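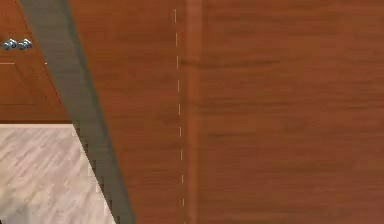 Kilton Growers' Drainage and Soils Project
Progress report to the Clirkolberg Rural Fund
2022-08-04

Dear all,

Thank you for your patience with this report, which should have reached you before haymaking and has instead been written in the evenings after it. You asked at the last review for something a bit fuller than the one-page form, and there is a fair amount to tell you, most of it good.

You will remember that the grant was made to help farms along the Kovley valley bring their old field drains back into use, and to try cover crops on the heavier ground where winter wheat has struggled. We signed up 12 farms, which was the number we promised, although two of the farms that first put their names down later dropped out and their places were taken from the waiting list. One had sold the land in question and the other felt, quite reasonably, that a new lambing shed had to come first.

The drain survey was finished in February, in weather that did at least show us where the water was lying. Several of the old plans turned out to be wrong, and on the lower fields at Kovley we found a whole run of clay pipe that wasn't marked on anything. Most of it was sound. We have now cleared or relaid 1000 metres of drain across the valley, and the remaining stretch, which crosses the lane by the old weighbridge, is waiting for the highways people to give us a date. We have chased them and will go on chasing them.

The cover crops are a more mixed story. The rye and vetch came up beautifully on the farms that drilled early, and people have been very kind in letting their neighbours tramp over it to have a look. On the four farms that drilled late, after a slow harvest, the vetch hardly showed at all and the slugs had a good share of what did. We would like to try a plain rye mix on those fields this autumn, if you are happy for us to change the seed order. It would cost a little less than the mix in the original budget.

We held two open evenings over the spring, both well attended, and the second ran on so long that we had to finish the talk about soil pits by torchlight. There were a good many questions about whether tenants can join, and we have promised to write something clear on that before the next round. Najjar Agricultural, who supplied the drain jetter on hire, have agreed to hold their price until the work at the lane is done, and we are grateful to them.

On money, we have spent a little under what we planned at this stage. The saving is mostly on pipe, thanks to the sound clay at Kovley, and we should like to carry it over to pay for a second round of soil tests, as the first set was taken in a very wet spell and the growers would dearly like something to compare it with. The receipts are in the usual folder.

Between now and Christmas we hope to finish the lane crossing, get the rye in on time, and visit every farm once more with the spade. If any of you would like to come along on one of those visits you would be most welcome, and please do bring boots.

With warm thanks,
The project office, Kilton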